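Grevau Play Kitchen Group
Minutes of the meeting held on August 24, 2018

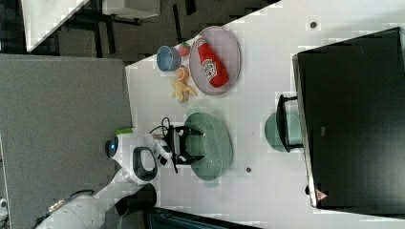
Present: nine members. Apologies had been received from two others. The meeting opened at 11 with the chair's notes from last time, which were agreed with one correction: the storage cupboard is on loan from Karabulut and has not been bought.

1. Toy food and baskets

The group went through what is kept out for the play kitchen table. It was agreed that the oval mesh baskets work better than the old deep boxes, as small children can see what is in them and reach it without tipping everything out. The lavender-grey one will stay in use for bottles, including the ketchup. The pale green one will be for fruit.

The orange slice, the strawberry and the peeled banana are to be kept together. One member asked whether the strawberry is too small for the youngest children. After some discussion it was decided to keep it for the over-threes session only. It will be put away before the Tuesday group starts.

The blue bowl and the green plate stay on the table and do not go in either basket. A second plate has been asked for several times. Cilus have plain ones in their catalogue and a member will find out the price, with postage.

Action: write labels for both baskets. Action: ask Cilus about plates.

2. Ketchup bottle

A parent had asked if the red squeeze bottle could be swapped for a toy one. The group was split on this. Some felt that children like having a bottle they know from home. Others thought it might teach them to help themselves at mealtimes. It was agreed to leave it for now and look at it again in September.

3. Table

The white table was thought to be the right height for most of the children. The two small round holes in the top were mentioned again. Crumbs and bits of modelling dough get pushed into them, and cleaning them out takes longer than wiping the rest. Plastic plugs were suggested. Lustisent may sell them in white, but the size has to be measured first.

Nobody should use the rough side of the sponge on the top. A damp cloth is enough.

Action: measure the holes and order plugs if they can be had cheaply.

4. Tidying up

Tidying at the end of sessions has been patchy. The following was agreed, and will be written on a card by the door:

Fruit in the green basket.
Bottles in the lavender-grey basket, lying down, caps closed.
Bowl and plate wiped and left on the table.
Anything cracked goes to the session leader and not back in a basket.

It was suggested that the children could do the sorting themselves as a last game. Two sessions will try this and report back.

5. Money

The balance stands at 1301. The grant application, for 4000, has been sent in and an answer is expected next month. No large orders will be placed until then. Plugs, labels and one plate can be paid for out of the balance.

6. Any other business

The wash of all the toy food is due. Warm water and ordinary washing-up liquid, then dried on a towel overnight.

A request to add toy bread was noted and left over to the next meeting.

The meeting closed at 12.15. The next one will be in September, same room, date to be sent round.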